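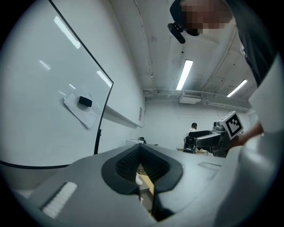 Ceiling lights reflected in a whiteboard, with a black eraser and a sheet of paper near the middle.

BRISTSTEAD DOUBTS THE "ALWAYS READY" MEETING ROOM, WILL KEEP PLAIN WHITEBOARDS FOR NOW

Office furnishing service says supplier claims about new glossy boards have yet to be backed up

July — Briststead, which fits out and looks after shared offices, said this month that it will not replace the plain whiteboards in its clients' rooms with the coated boards now being sold under the Flater name, at least until it sees better evidence that they are worth the money.

The sales material for Flater promises a board that stays "always ready" and can be wiped clean up to 2000 times with no loss of surface. Briststead has asked how that was measured and with which pens. It has received a brochure.

"I would love to be sold on this," said Jucélia Camargo, who runs room fittings for Briststead. "But a board is something you write on and then wipe off. If you want me to pay $400 more for one, show me the board after a few years in a room where people use it."

Briststead ran its own comparison in 26 meeting rooms, asking the people who use them to note what got in the way of their work at the board. Surface wear was rarely mentioned. The usual complaints were missing erasers, dried-out pens, and glare from overhead lights. A glossier surface seems unlikely to help with the last of these, and the company has said as much to the supplier.

The company is also unconvinced by Situm, a fixed holder for pens and erasers that is being offered as part of the same package. The idea is that every item has one place and goes back to it. In practice, Camargo said, the eraser ends up where the last person put it down.

"People set it on the board, on the table, on top of the agenda," she said. "I have seen a lot of holders with nothing in them. I don't see why this one would be different, and it costs $20 before anyone has drilled a hole."

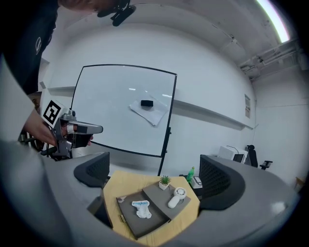 A black eraser on a sheet of paper on the whiteboard. A long white ledge runs along the wall behind.

For rooms being refitted this year, Briststead will make smaller changes. Boards will be moved or tilted where light fixtures shine straight onto the writing area. Each room will get a spare eraser. Loose sheets will be cleared when the room is cleaned, unless somebody has written "keep" on them.

Sandhu, the distributor for both products, has offered to lend boards for a longer trial. Briststead has accepted, on the condition that it picks the rooms and publishes the results whichever way they go. It has turned down an offer of joint publicity — the offer came with a finished quote already praising the boards.

Clients who have ordered Flater boards through Briststead will still receive them. Those who are undecided can wait for the trial without losing their place in the refit schedule.

About Briststead
Briststead supplies and maintains furniture and fittings for shared offices and meeting rooms. It takes no commission from manufacturers.

Press contact: Jucélia Camargo, Room Fittings, Briststead

ENDS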